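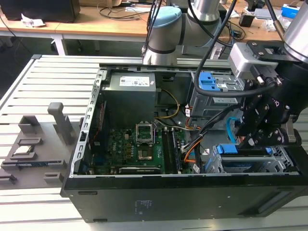

Torre Dell aberta na bancada, sem a tampa lateral.

Tarifa bi-horária compensa para quem trabalha em casa?
Publicado em 2021-01-14

Olá a todos! Desde junho que estou em teletrabalho e a fatura da luz disparou. O meu contrato é com a Zinen, tarifa simples, e gastei 244 kWh no último mês (o aquecedor do escritório não ajuda nada, eu sei). Agora ligaram-me da Wenton a propor bi-horária e garantem que poupo. Só que eu uso quase tudo de dia... Alguém fez a mudança? E tenho de trocar o contador?

Resposta 1
Eu mudei e gostei, mas ponho as máquinas e o termoacumulador a trabalhar de noite. Com o aquecedor ligado à tarde, não sei não. Vai à área de cliente e tira as leituras por período, se tiveres contador inteligente. No meu caso foram 1320 kWh em vazio num total de 3000 no ano, e aí já se notou bem na carteira! Quanto ao contador, o meu foi reprogramado à distância, não veio cá ninguém.

Resposta 2
foge dessas chamadas, pede tudo por escrito

Resposta 3
Concordo com a primeira resposta. Acrescento só que vejas também o preço da potência contratada, que às vezes sobe quando se muda de tarifa (a mim aconteceu-me na Hendriks e só reparei na segunda fatura). E compara o ciclo diário com o semanal, porque no semanal o fim de semana tem mais horas de vazio.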